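Teaching by hand: recording your first demonstrations with a pair of hand-held grippers

Posted September 7, 2019

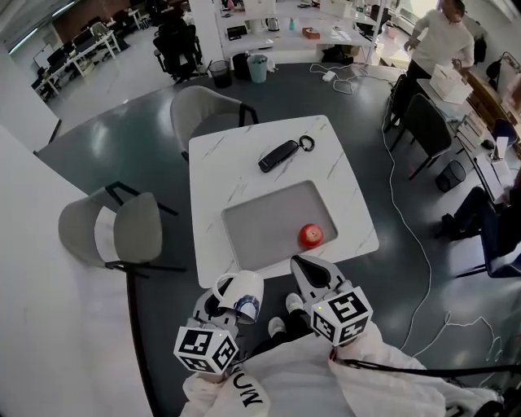 Szalai, on reading a draft of this page, asked why it needed writing at all, given that anyone who can pick up an apple can show a robot how to pick up an apple. Szalai was then handed the grippers and spent a long afternoon producing 26 recordings, 8 of which we could use. So, on with the page.

Before you start

Pick one task and write it down in a single sentence. "Put the apple in the mug" is a task. "Tidy up" is a lifestyle. If two people read your sentence and do different things, the robot will learn both and settle on something in between.

Make sure the markers on both grippers are clean and facing outwards. The Trarneck software works out where your hands are from those black and white squares, and it takes a thumb over one of them very personally. Sleeves are a repeat offender, so push them up or wear something short.

Check that both lights are green. Check again after you have put the headset on, as that is when you will knock a cable.

Recording

1. Stand with your feet still and the table within easy reach. Start with both grippers held up in view for a slow count of two.

2. Move at half the speed you think is sensible. Everyone thinks they are moving slowly. The recordings disagree.

3. Look at the thing you are about to touch. If you glance up to see who has come in, the camera glances up too, and the robot gets a lesson in office life.

4. Close the jaws fully before you lift. A person can feel an apple starting to slip and fix it without thinking – the arm that copies you can't, so don't show it anything that depends on luck.

5. Use both hands only if the job needs both. When one is simply holding a mug, hold the mug and leave it at that. No gesturing.

6. Finish by letting go, backing away and staying still for another count of two. Then stop the recording.

Between takes

Move the objects a little each time. Turn the mug, shift the fruit, change which side you begin on. Our first batch on the Grula arm was 900 takes with everything in the same place, and it learnt to reach for that place with great confidence, whether or not there was anything there.

Throw away bad takes straight after you make them. You will not go back later. The shared folder holds 2262 files from people who were going to go back later.

Naming your files

Task, initials, take number, in that order, with no spaces. "final_final_good" has been used.

Next part, in October: playing your recordings back on the arm, and where to stand while you do it.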